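Home – Boards – Cells & Cobots – Rules and Good Practice – Search – Log in

Filed under: grippers, fingertip care, small parts

Gripping gears by the teeth – what's your shop rule?
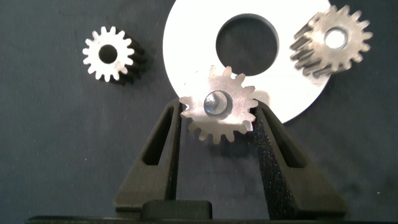
How often should rubber or grit pads on gripper fingers be checked?
At every shift start, plus any time a part slips or gets dropped. Write the check down, with the finger set number, or it won't get done.

**tapsell_nights** wrote:
OK so that's the rule as it stands on our sheet, first two lines I pasted in. Need to rewrite the rest before August. We do spur gears, pick off a mat, place in a tray. Small stuff. Two fingers closing on the outside of the teeth. Sheet says nothing about WHERE to grip, nothing about force, nothing about who's allowed to change force. Day crew has one number, we have another. What do you all have in writing? Not looking for theory, looking for what's on your wall.

**burr_and_gone** wrote:
On the wall here:
- grip on tooth tips only, never one finger in a gap and the other on a tip
- force set by the cell owner, locked, changes get initialed
- anything dropped goes in the red bin, even if it looks fine
- pads swapped as a pair
That last one matters more than people think. One new pad and one worn one and the part walks sideways as you close.

**odd_tooth_out** wrote:
Tips only doesn't work with an odd count. Tip on one side, gap on the other, that's just geometry. Your rule can't be followed on half the gears out there.

**burr_and_gone** wrote:
Fine, our parts are all even. But the point stands, know where the finger lands. For odd ones use a wider pad so it bridges two tips.

**odd_tooth_out** wrote:
Or grip the bore. Expanding pin, done. Doesn't touch a tooth at all. I don't know why anybody writes a rule for how to squeeze teeth when the rule should be don't.

**tapsell_nights** wrote:
Bore isn't always free on ours. Some get a pin pressed in before they reach the cell. And I'm not getting money for new tooling this year, asked already.

**mrs_backlash** wrote:
Hardened or soft? You didn't say. If they're hardened before the cell, squeeze away within reason. If they're soft you'll put dings in the tips and hear it later in the gearbox. Our sheet has two columns, soft and hard, different force cap for each. Took an afternoon to write and it ended most of the fights.

Also gritty pads on soft parts = no. Grit comes loose and ends up in the roots. We had a batch of 2388 go back through the wash for that. Smooth urethane for anything soft.

**tapsell_nights** wrote:
Soft at our stage. And yes the pads are gritty, somebody's idea before me. Will look at it tonight.

**jodach_fan** wrote:
We run Jodach fingers and the pads are glued, so "swap as a pair" means swap the fingers. Put a spare set in the drawer with the wrench, tag it. If the spare's not in the drawer the cell doesn't start. That's a rule too and people hate it.

**burr_and_gone** wrote:
Hate it but they follow it?

**jodach_fan** wrote:
Mostly. 95 percent of starts last time we checked the log. The rest was one guy.

**mrs_backlash** wrote:
Other thing for the sheet, spacing. Parts need finger room all around them. We say one finger thickness plus a bit, measured at the widest part of the finger and not the tip, becuase it's the wide part that clips the neighbor on the way down. And if a part overlaps something flat, ring or washer or whatever, pick the top one first and re-look before the next pick. Every time. Don't let it use the old positions.

**odd_tooth_out** wrote:
Re-look every pick kills your cycle time. We re-look every tray and it's fine.

**mrs_backlash** wrote:
You've got trays. They've got a mat. A loose part moves when you pick the one beside it.

**odd_tooth_out** wrote:
ok yeah, on a mat I'd give you that.

**erero_line4** wrote:
Lighting should be in the rules as well. Shiny end faces blow out under a bright light up front and the vision loses the teeth. We tape-marked the lamp position and nobody moves it without redoing the check part. Check part = one gear, picked and placed 100 times, no misses, before the line goes live. Same after a pad change.

**jodach_fan** wrote:
100 after every pad change? That's most of my morning.

**erero_line4** wrote:
Run it over lunch.

**tapsell_nights** wrote:
Good, thanks all. Draft so far:
1. pads checked at shift start, logged, swapped as a pair
2. smooth pads on soft gears
3. force cap posted, soft / hard columns, only cell owner changes it
4. finger room measured at the widest point
5. re-look after every pick from the mat
6. dropped parts to red bin
7. lamp stays on its marks
Not doing the 100, maybe a shorter run. Does anybody have wording for the force part that a Suvonov controller will let me lock? Ours shows the setting to every login adn anyone can bump it.

**burr_and_gone** wrote:
There's a supervisor level under user setup on ours, older Suvonov though. Look there first. And keep the red bin rule near the top, that's the one that gets skipped at 3 am.

**odd_tooth_out** wrote:
Still say bore grip for the ones without a pin. Put it as 2b.

Thread last updated: August, 4:40 am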